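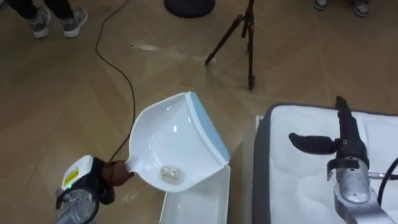 A white dustpan over its bin, on the parquet at Arkholm.

The floor was laid 17 years ago and its keeper still talks about it fondly, as you might about an old dog. "I do love those long planks," she told me over tea, "but goodness, they show every scrap!" So she sweeps a little and often, and swears by a dustpan with a rubber edge (hers is light blue). "It sits down flat, you see, and then you just tip the lot into the bin and put the kettle on." She has got through 7 brushes in that time, and kept two of them for the shed.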